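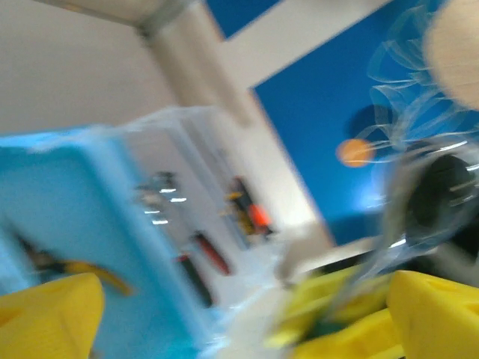 # Grurklow Releases 456 Demonstrations of a Robot Putting Things Away, Including the Bad Ones

**Drudivmont, Nov 21, 2024** — Grurklow, a small maker of hand-guided teaching tools for robots, today released the Clondo Tabletop Set, a collection of 456 recorded demonstrations of everyday sorting and tidying. Every one was performed by a person, and a fair number were performed by a person who would have liked another try.

The recordings cover the kind of work most people do without thinking and most robots do without success: picking a tool out of a pile, moving a soft item without crushing it, and finding the right container when a blue bin and a clear one are both within reach. Views from the wrist camera are included at full speed. Viewers prone to motion sickness may want to begin with the written notes.

## Two ways to teach

Demonstrations in the set were made by one of two methods. In the first, an operator holds the Clondo hand unit, which has the same two yellow fingers as the robot's gripper, and does the job directly. In the second, the operator sits at a desk and steers the arm by remote control. Hand-guided sessions went faster. Remote sessions produced better posture.

Each recording includes wrist video, finger opening, hand position and a plain-language label. Labels were written by the operators themselves and have been edited only for spelling. "Got it, dropped it, got it" remains as submitted.

"Customers kept asking us for clean data, and then putting their robots in rooms that weren't clean," the company said in a statement. "We decided to leave the clutter on the table. Clear plastic in particular has been very generous with its lessons."

## What's in the set

- 456 demonstrations across 26 tasks
- Sessions from 6 operators, with experience ranging from several years to one morning
- Failed grasps, marked as such and kept in their original order
- A viewer that plays wrist video alongside the finger position

Operators worked on white tabletops with rigid tools, soft items and see-through containers. Lighting was whatever the room had. Camera blur has been left in the files, on the theory that a robot in a hurry will meet it sooner or later.

## Tested with Şimşekoğlu

Şimşekoğlu, a packing and light assembly firm, has used an early version of the set to train an arm on its returns bench. The firm reports that the arm now finishes about 80 percent of its assigned pickups without help. For the rest it stops and waits, a habit the bench staff say they have come to respect.

Şimşekoğlu plans to add its own demonstrations next, recorded between shifts with two Clondo hand units on loan.

## Availability

The Clondo Tabletop Set is free for research and teaching use and can be requested through the Grurklow sales office in Drudivmont. Commercial licenses are priced by site. Hand units are sold separately and ship with a charger, a wrist strap and a printed guide that operators are encouraged to open.

A second set, covering drawers and lids, is planned for February. Recording has started. The lids are ahead.

## About Grurklow

Grurklow designs and builds tools for teaching robots by hand and by remote control. Its products are used in workshops, labs and packing rooms. The company is based in Drudivmont, above a bakery, and keeps bakery hours.

**Media contact:** Grurklow Press Desk, Drudivmont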